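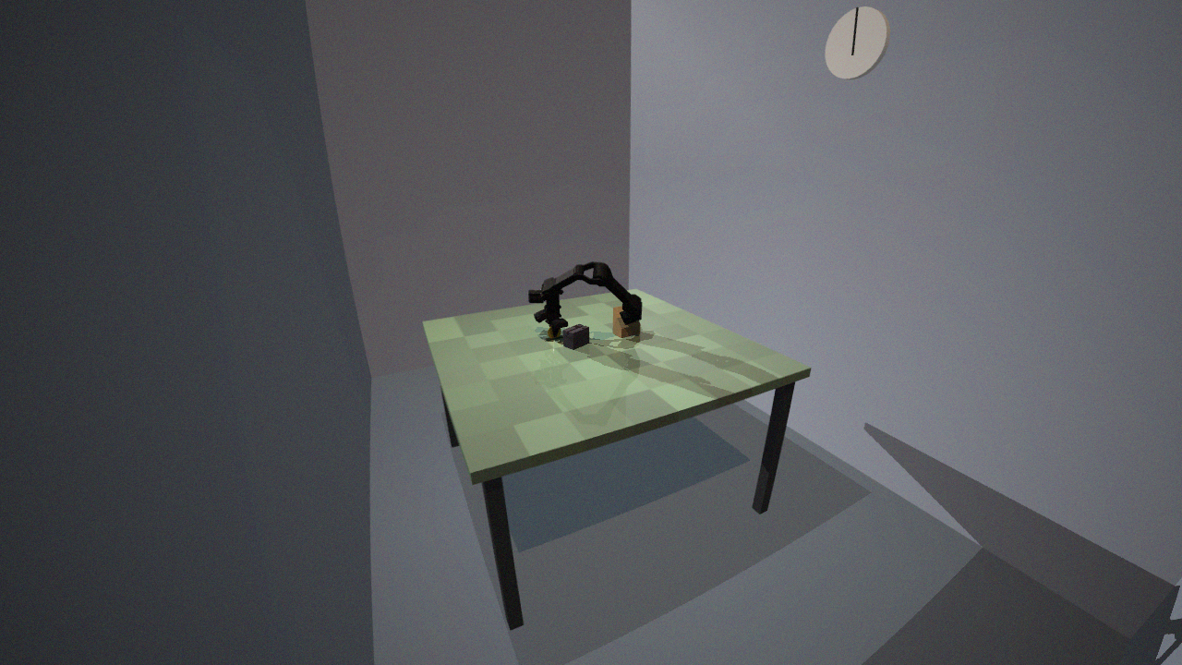
2. Test setup (all in sim)

One black arm, checkered table, two blocks. Ran the Rurnatier controller first, then Overgaard. 151 grasp tries each, same start poses. Only looked at two cameras, room view and wrist view. Room view was fine for debugging but the blocks come out tiny, so alignment got checked on the wrist cam.

3. Wrist view

Round picture, black corners. Big green blob fills alot of it.

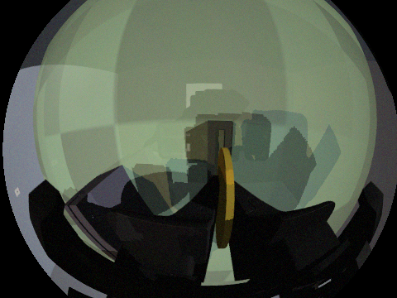
Bakari Mbwambo asked if we corrected for lens distortion before comparing. Not yet. Overgaard got 98 grasps, Rurnatier still need to recount.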